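Section 4: Door run with the hand-held grippers

Mosau Robotics Club, set-up guide. Rev 8/30/26

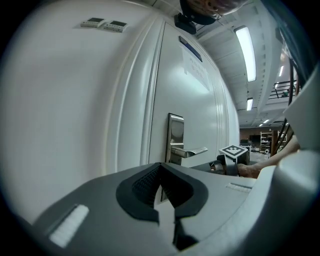

4.1 Before you start

1. Charge both grippers. Green light on each, or dont bother.
2. Wipe the jaw pads. Dry cloth only, no alcohol.
3. Check the marker cube is on tight. Wobbly cube = bad tracking, whole run gets tossed.
4. New folder on the club laptop, name it podby_door plus your run number.

NOTE: Storage card holds 226 clips. Dump it before it fills up.

4.2 Recording

1. Stand back from the door, jaws open, cube facing up.
2. Start recording. Hold still till the beep.
3. Walk up at normal speed. No rushing the last step.
4. Close on the lever, push down, pull. Slow.
5. Let go, back off, stop recording.
6. Repeat. 9 good runs per person, then swap.

CAUTION: Don't yank the lever. Jaw mount is printed and it will crack. Spares are in the Kelmendi bin, ask first.

CAUTION: Somebody on the other side of the door? Stop. Knock before every batch.

4.3 If it loses tracking

- Cube covered by your hand or sleeve. Move your grip lower.
- Lens smudged. Wipe, restart teh clip.
- Still lost: redo calibration, section 3.

Target for the team is 2,000 clips by May. Log yours before you leave.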